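11 septembre 2006

# Pour la table longue

Depuis que j'habite à Grastatitz, je mange seul le midi, comme presque tous mes collègues. Chacun a son bureau, sa boîte, son écran allumé. Quand je suis arrivé dans cette ville, la cantine de la maison Hrynyshyn fonctionnait encore, et on y trouvait des tables de dix places où l'on s'asseyait à côté de celui qui était là. En janvier, la direction les a remplacées par des petites tables pour 2 personnes. Je voudrais expliquer pourquoi je considère cela comme une perte.

Le français n'est pas ma langue maternelle. Je l'ai étudié dans les livres pendant sept ans, et je savais employer le subjonctif avant de savoir demander le sel. C'est à la table longue que j'ai appris à parler. Dans un cours, on attend votre réponse. À table, personne ne l'attend, il faut donc entrer dans la conversation au bon moment, avec une phrase assez courte. J'ai raté ce moment des centaines de fois. Puis un jour on m'a interrompu comme on interrompt les autres, et j'en ai été très content.

On me répond que la petite table est plus calme, et c'est exact. On dit aussi qu'elle respecte la liberté de chacun. Là, je suis moins convaincu. À une table pour deux, il faut choisir son voisin, et ce choix est déjà une déclaration : celui qu'on n'invite jamais le comprend vite. La table longue ne demandait pas de choisir. On pouvait se taire pendant tout le repas sans être impoli - ce qui, pour un étranger fatigué, est un grand repos.
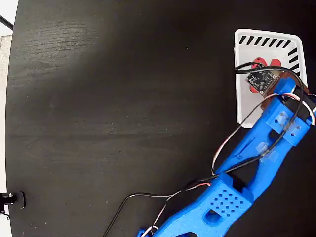
Je ne veux pas idéaliser. Il y avait des gens qui parlaient trop fort, et certains sujets revenaient chaque semaine, surtout le stationnement. À Gutbridge, où j'ai travaillé avant, la grande table avait même ses places réservées, que nul n'avait écrites et que tout le monde connaissait. Je me suis assis une fois à la mauvaise. On me l'a fait sentir jusqu'au dessert.

Mais ces défauts sont ceux de la vie commune, et je préfère les avoir que de les éviter. Le café Urora, près de la gare, a gardé une table de ce genre au fond de la salle. J'y vais le samedi. Le mois dernier, un monsieur de 71 ans m'y a expliqué pourquoi je prononce mal le mot « cueillir ». Il avait raison, et je le prononce encore mal.

Je demande donc à la direction qu'on remette une seule table longue, près des fenêtres si possible. Ceux qui aiment le calme garderont les petites.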